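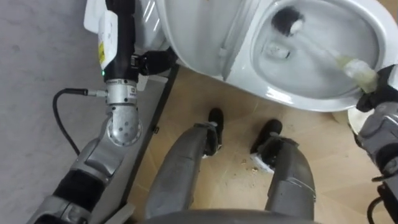
Who wrote the rules for a robot that scrubs toilets?

"Start with the brush," she says, before I have my notebook open. "Everybody wants to talk about the robot. I want to talk about the brush!"

She runs cleaning standards at Foromden, a firm that looks after restrooms in offices and a couple of bus stations, and since April she has been writing the house rules for its robots. The first draft was 33 pages. The one taped up in the Stustbridge supply room is 4, and she is prouder of that than of anything else we discuss over two pots of coffee.

Her first rule is that a tool belongs to a zone. A brush that goes into a bowl goes into bowls and never near a sink, and the gripper that held it is treated the same way until it has been wiped down. "A person with gloves on knows which hand is the dirty hand," she says. "You have to write that down for a machine. We say the brush hand stays the brush hand until the wipe-down is signed off. It can't open a door, it can't touch a faucet, it can't hand anything to anybody."

The second rule took longer. How hard may a robot push? Bristles need some pressure against the porcelain, and the place people skip is up under the rim, where the angle is awkward. Her team tried writing a number and gave up on it. The rule now says that the bristles should bend and the handle should not. "Anybody on the night crew can check that by looking. I love that rule. It came from a cleaner with 21 years in the job, and it beat everything the engineers had sent me."

I ask about the legs, since most of the accidents I had read about were falls. She nods hard. Both feet go flat on the floor before the brush goes in, and the robot may not step while the bristles are in the bowl. The free arm stays clear of the fixture. Cables get looked over at the start of every shift, along with the joints and the warning labels, which have to be readable.

Then there is the floor itself. Solanki, the contractor that trains her crews, wanted the floor done last, as it would be in any cleaning course. She kept that order but added a quick look beforehand for puddles and anything big enough to trip on. Crumbs and bits of tissue can wait for the mop.

Not everything is settled. Broltmont, a client with older buildings, wants robots working while the restroom is open. Her rule says closed, with a sign on the door and a person within earshot. "They tell me it costs them around three minutes a stall. Fine! I'll take it. I wouldn't want to walk in on it either."

What would she change next? She flips to the last page, where the paragraph on storing wet brushes has been crossed out and rewritten in pencil — twice, by the look of it. "Drip time," she says. "We're still arguing about drip time."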